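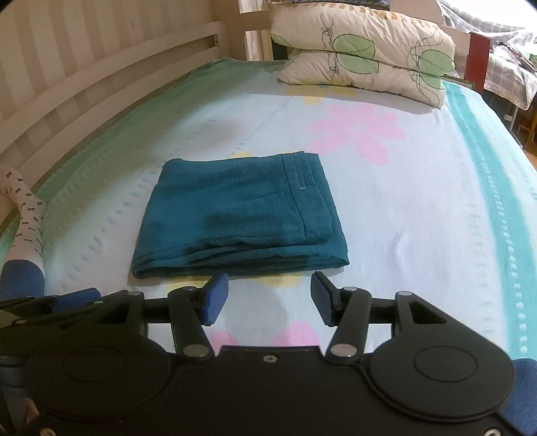
Looking after a pair of Werkura hand grippers (long thread, put the kettle on)

Search this thread Search

1/ A few people wanted to know how I keep my pair going when all they ever do is cloth, cloth, cloth. I've been meaning to write it up since December and kept fiddling with the grippers instead, so I'm doing it in bits while the tea brews.

2/ The setup first. There are two of them, one for each hand, and mine mostly get used on the bed: trousers, tea towels, pyjamas, the odd fitted sheet when I'm feeling brave. Each one has a pair of black linkage arms with blue finger pads on the ends. The recordings go through Skollance, but I'm sticking to the mechanical side in this thread or we'll be here all week.

3/ Pads! Always start with the pads! Cloth looks like the gentlest job in the world and the pads pick up everything. Lint, hair, whatever the washing powder leaves behind. I go over them with a barely damp microfibre cloth, then a dry one. No alcohol wipes on mine any more. I used them for months and the blue bits went shiny and stopped biting on anything smooth.

4/ For the ridges I have a child's toothbrush, the softest one the chemist had. Brush along the grooves first and go across them at the end. If you start across, you pack the fluff into the corners and then you're picking at it with a toothpick, swearing (ask me how I know).

5/ Quick pad test: pinch one layer of an old cotton hanky and tug. Then pinch a single layer of something slippery, I keep a bit of coat lining in the tool tin for this. If the hanky holds and the lining slides out of one side only, that pad is due. If it slides evenly, clean again before you go spending money.

6/ I do keep a log, yes, I'm that person. The set on the left gripper lasted 267 sessions. The right one's were finished at 223. I fold right-handed and that hand does all the tucking and smoothing, so it cops more of a beating. These days I swap both sets together when the right one goes and keep the better old pair as spares.

7/ Next up, the pivots. The arms turn on little silver pins and that's where lint goes to live. You won't see it building up. You'll feel it, a sort of gritty half-second right at the start of the close. Open the jaws as wide as they'll go, puff with a rubber bulb blower (the camera-shop kind), close, open, puff again. Do both arms.

8/ Not canned air, please. It comes out freezing and wet if you tip the can at all and I don't like what it does near plastic.

9/ Oil: hardly any, hardly ever. I put a drop of light machine oil on the end of a pin, touch the pin to the joint, wipe the whole arm down, then close on scrap fabric until it stops leaving a mark. Cinzia Palumbo taught me the scrap fabric bit after I put two perfect little grey dots on a cream pillowcase. Hers, naturally.

10/ Screws. There's one in the middle between the two round housings and more towards the corners of the body. I go round them with a hand driver and stop the moment they're snug. I've got a dab of paint pen on mine so I can tell at a glance if one has crept. The centre one on my left gripper creeps. The rest have never moved, so I've no idea what its problem is.

11/ Alignment, then. Close the jaws slowly over a sheet of printer paper held edge-on and look at how the paper sits. It should stay straight. Mine used to push it over to one side because one arm was getting there early, and with cloth that shows up as a tiny skew every time you lift a corner. You fold a pair of trousers into what should be a tidy rectangle and it comes out fatter at one end than the other.

12/ (Mine still come out fatter at one end than the other. That bit's me. You can have the alignment bang on and still be rubbish at folding.)

13/ The fix was boring. Back off the two screws at the base of the arm that's getting there first, close both pads on a folded business card, hold it there, snug them up again a little at a time, swapping between them. Try the paper. I did it three times before I was happy, and the third time I'd had a sandwich, which I recommend.

14/ OK, hems. Trousers with the hems pinned up are a whole different job from finished ones. I like them laid flat, legs out, hem ends where I can get at them, and I decide where I'm going to pinch before I go near the cloth. With a row of straight pins across each hem you want to come in well back from the fold and take the leg by its side edge.

15/ Get it wrong and you close a pad straight on to a pin. The trousers couldn't care less, but the pad gets a nick in a ridge, the nick catches threads, and from then on every knit you own gets a little pulled loop in it. I've lost one perfectly good pad like that. Eleven sessions old! I was so cross I went and did the dishes.

16/ So whenever pins have been anywhere near the job, the pads get a fingertip check afterwards. Eyes closed, run a finger along the ridges, very light. You'll feel a nick long before you'll see it. If it's a tiny one I take the burr off with the fine side of a nail buffer, two or three strokes.
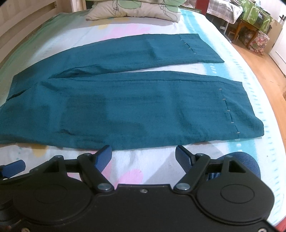 Sawsan Farah: I'd pull the pins out and baste the hem before any gripper goes near it. Thread won't chew your pads, and you don't leave one behind in the bed.

17/ Good shout Sawsan, and for a long session I think you're right. Basting both legs takes me longer than the folding does, is my trouble. But I've put it on the list for the wool ones, where I wouldn't want pin marks anyway.

18/ And yes, count them out and count them back in. Magnet dish on the bedside table. I've got a magnetic parts tray from the garage that's better than any sewing one I've bought.

19/ Keep that magnet well away from the grippers, mind. I don't know for certain it'd upset anything inside and I'm not volunteering mine to find out.

20/ Handles! Nearly forgot. The blue grip parts are what you're actually hanging on to, and hand cream is the enemy. Rosario Barbieri borrowed my pair one afternoon, straight after doing his hands with something that smelled of almonds, and the textured bit was like a bar of soap by the end. Warm water, one drop of dish soap on a cloth wrung right out, wipe, dry. Keep the cloth off the linkages.

21/ While you've got a handle in one hand, hold the body with the other and give it a gentle wiggle. There shouldn't be any play. If there is, stop using it until you've found out where it's coming from. Mine had a knock in it for ages and I'd talked myself into thinking it was my wrist.

22/ Cameras get a lens cloth and nothing else. Breathe on it if you must. Do it last, when your hands are clean and you've finished flinging lint about.

23/ Speaking of lint, here's my running order so you don't have to scroll: blower on the pivots, brush the ridges, damp cloth on the pads, dry cloth on the pads, screws, paper check, handles, lens. The whole lot takes me 11 minutes for the pair if nothing's crept. Oil is separate and goes on the night before.

24/ Storage. I had mine in a drawer, tangled together like coat hangers, and the arms got knocked every time someone wanted the sticky tape. Now they live in a shoebox with a towel in the bottom, jaws open, one at each end. Fulvio Greco has a lovely foam-cut Hunach case for his and I'm jealous every time he clicks it open, but the shoebox was free.

25/ Jaws open matters, by the way. Left closed for a few weeks, my old pads took a bit of a set and the tips had flats on them.

26/ Working with both at once: watch the arms don't clip each other when you bring your hands in close over something small. A folded pair of trousers is just about narrow enough to get you into trouble. I do one side, park that hand out to the left, then come in with the other. When they do bump, it's nearly always tip to tip, so it's back to the fingertip check from number 16.

27/ Someone messaged about Juška pads as a cheaper swap. I've only had one set and I fitted them to the right hand to be mean to them. Softer, grabbier on cotton, and they hold on to fluff something shocking. They'd be nice for sheets. I went back to the standard ones for trousers because I couldn't get the cloth to let go cleanly on the last fold.

28/ Lucrezia Palumbo has just texted to say I've missed out the tool tin, so: small hand driver, bulb blower, kid's toothbrush, two microfibre cloths (one marked WET in biro), lens cloth, light oil, nail buffer, paint pen, hanky, bit of lining, business card, spare pads in a labelled bag. Label the bag with left or right and the session count. I've got three sets in mine with no label at all and they all look the same to me.

29/ Right, the left one's centre screw has moved off its paint mark again, so I'm off to find the driver. If anyone's cured theirs without glue, tell me how in the replies.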